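Home | Guides | Flooring | Measuring | Moisture | Contact

Section 4: Marking Out Before You Lay a Plank

Read this section before you open a single box. The Kirnora leaflet gives marking out four lines and a cheerful drawing. I have followed those four lines in two rooms and would not do it a third time.

4.1 What you need

A tape measure, a chalk line, a pencil, a straightedge at least as long as your arm, and a roll of low-tack tape. The Salazar layout kit has all of this in a zip bag and charges you for the bag. Buy the pieces separately.

You do not need a laser. A laser is pleasant to use and will put a perfectly straight line in the wrong place if you set it against a crooked wall.

4.2 Finding the working line

1. Measure the width of the room at both ends and once in the middle. Write down all three. If they match, measure again, as matching walls are rarer than the leaflet would like you to think.

2. Mark the midpoint at each end and snap a chalk line between the two marks.

3. Check the line against the longest wall. If the gap changes from one end to the other, decide now which one you will follow. I follow the wall people see when they walk in.

4. Divide half the room width by the plank width. The planks used in this guide are 217 mm wide, whatever the carton rounds it to. Measure one of yours.

5. If the last row comes out narrower than 50 mm, move the working line over by half a plank and work it out again.

Note: The leaflet says a narrow last row is "a matter of taste." It is a matter of thin strips that crack when you tap them in.

4.3 Taping the corner

If you are laying new planks up to a floor that stays, mark the starting corner on the old floor with tape. Pencil is hard to see on a streaky gray finish and harder to get off.

6. Run one strip along the working line and a second away from it where the first row begins. Press down the corner with your thumb.

7. Check for square. Measure 600 mm along one leg and 800 mm along the other. The distance between those two points should be 1000 mm.

8. Move any cords out of the way before you measure. A tape measure lying over a cord reads long.
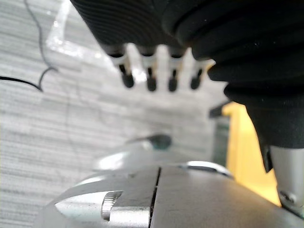
Candela Toledo wrote in to say that step 7 is too fussy for a small room, that she trusted the factory edge of a plank as her square, and that her hallway came out fine. Maybe it did. A hallway is forgiving, and a plank end is only as square as the saw that cut it. I checked five planks from one Susmont carton and two were visibly out.

CAUTION: Do not leave tape on a finished floor overnight. "Low-tack" is the maker's opinion. Test a piece in a closet first, and peel it back slowly at a low angle.

4.4 Dry run

9. Lay the first two rows without locking them. Leave the expansion gap given in your own product's instructions, using spacers, on every wall.

10. Stand at the doorway and look down the joints. If something bothers you now, it will bother you more with furniture on it.

11. Pick up the planks and number the backs in pencil.

Note: Rakura sells a spacer set for 639 pesos. Offcuts of the right thickness do the same job, and you will have plenty of them after the first row.

4.5 If the corner will not come square

Trust the diagonal over the walls. Lift the shorter strip, shift it, and repeat step 7 until the figure holds twice in a row. Adhesive remover will take off any residue, though the claim that it is "safe on all surfaces" deserves the same closet test as the tape.

Go on to Section 5 once both strips are checked and the chalk line is still readable. If it has scuffed away, snap it again from the end marks.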